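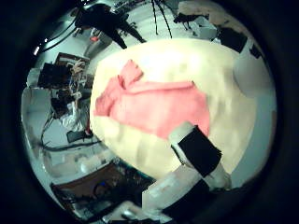

COLLILDALE - Enivby is issuing a field notice for the Kun two-handed folding system following a finger drive fault recorded during garment handling trials in Collildale. Under certain loads a hand can report that it has opened when the fingers are still partly closed. No injuries have been reported. Operators are asked to stop unattended folding runs until the controller update described in this notice has been installed.

The fault was first logged on a shirt-folding cycle. The left hand had taken hold of a fold, lifted it and received a release command. The controller registered the fingers as open and started the retract move with the cloth still held. The right hand was holding the other end of the garment at the time. Tension rose until the arm reached its force limit and stopped. The garment tore at a side seam.

A review of stored run data found the same signature in 40 of 1,752 completed cycles. In most of these the cloth slipped free before the force limit was reached, and the cycle was recorded as normal.
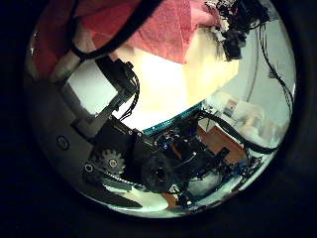 The cause has been traced to the finger drive. When belt tension falls below specification, the belt can jump a tooth on the drive gear under a sharp reverse load. The motor encoder sits upstream of the belt and does not register the jump. From that point the reported finger position and the true position differ by a fixed amount until the hand is homed again. Software version 2 homes the hands only at power-up, so an offset could persist through a full shift.

"The stop worked as designed, but it should not have been the first thing to catch this," said Miklós Borbély, head of controls at Enivby. "A hand that is wrong about its own position is a safety matter, whatever it happens to be holding."

Enivby has built 463 hands with this drive. All of them are covered by the notice, including units supplied through Wiriver, which handles parts and service for the Kun line. Arms, cameras and overhead mounts are not affected.
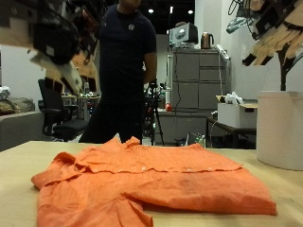 The controller update makes three changes. Hands are homed between garments. Motor current is compared with commanded position during every release, and a mismatch holds both arms in place. Retract speed is limited until the release has been confirmed. Cycle time increases slightly as a result.

Until the update is installed, operators should:

Check belt tension on both hands before the first run, using the gauge in the service kit.
Power-cycle the hands after any force-limit stop.
Keep clear of the space between the hands while a garment is held.
Do not pull cloth free by hand with the drives energized - use the manual release. 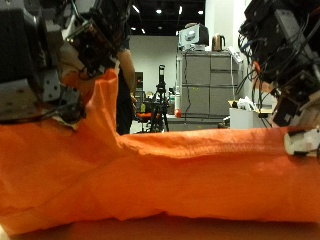

Last changed: November, 4:15 p.m. (manual release instruction added)

Belts showing rounded or missing teeth should be replaced and the old part returned to Wiriver with the hand serial number. Replacement belts and tension gauges will be supplied at no charge. Log files from any force-limit stop should be sent with the returned part where they are available.

Trials in Collildale continue with attended runs only. A revised tensioner is under test, and a fitting date will be given in a separate notice.

Press and service inquiries: Enivby Product Safety, Collildale.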